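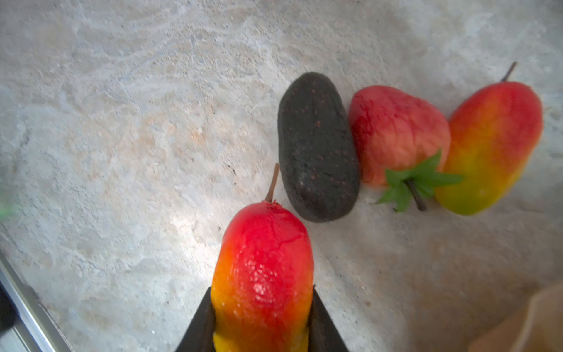 3.2 Planning the gripper and test object budget
Damian Wysocka, February

Complete this section before you request a quote for a Plidetti arm.

1. List the objects the arm will handle. Record the width of each at the grip point.

2. Choose the fingers. The Corkix two-finger set costs 315 per pair. Order one spare pair per arm.

3. Budget for test objects. Artificial fruit works well for first trials. Include different shapes, such as mango and strawberry, and more than one of at least one type. A set of 8 pieces is enough for one station.

Note: Artificial fruit may differ in weight from real produce. Do not use it to set the final payload figure.

4. Add the wrist camera, 234 per unit, if it is not part of the arm quote. Check that both fingertips stay in view when the gripper is closed.

5. Choose the work surface. Glossy objects produce highlights under direct light. Allow for a diffuser at each station.

CAUTION: Do not order fingers before step 1 is complete. Opened finger sets cannot be returned.

6. Enter the totals on the order sheet and go to 3.3.

Comments (2)

Krishnamoorthy Kulkarni: Does the spare pair in step 2 include the mounting screws?

Damian Wysocka: No. Order the screws separately, same page of the price list.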